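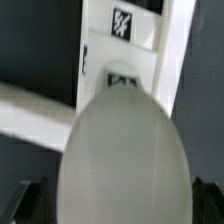 Gray oval in front, white piece with its square black-and-white markers behind.

Hi and welcome to the Plakeo gallery! I've wanted to put this page together since September, and Thursday evening I finally sat down with a pot of tea and 67 pictures and picked my favorites. Mostly it's printed parts and the table they live on, so if you came over from my gardening pages, sorry – the tomatoes are next door.

Manuela Messina gave me the table talk years ago, back when I was doing everything on a pine desk. Pick a dark top, hang one plain color behind it, and white plastic will look after itself. I grumbled a lot and then I did exactly what she told me.
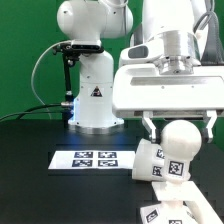
Black tabletop, green backdrop.

I love that green more than I expected to! Assunta Morelli wanted blue and we went back and forth for two lunches, but I think she's come around.
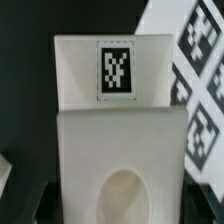 Labels are my weak spot. I trim them at the kitchen counter with the good scissors, and I've ruined plenty by cutting too close to the pattern. These days I leave the white margin on, dashed cut line and all, and it looks perfectly fine in the middle of a flat upright panel. I'm fond of the tall oval opening in the block underneath too – soft edges are so much nicer than square ones.

If anybody wants to try labels like these at home, buy more sticker sheets than you think you need

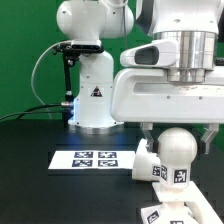
and keep them flat under a heavy book, or the corners curl before you ever get to the cutting. I use an old atlas. Ginevra Santoro swears by baking trays (she has the cupboard space, I don't). More pictures when I've sorted the other folder!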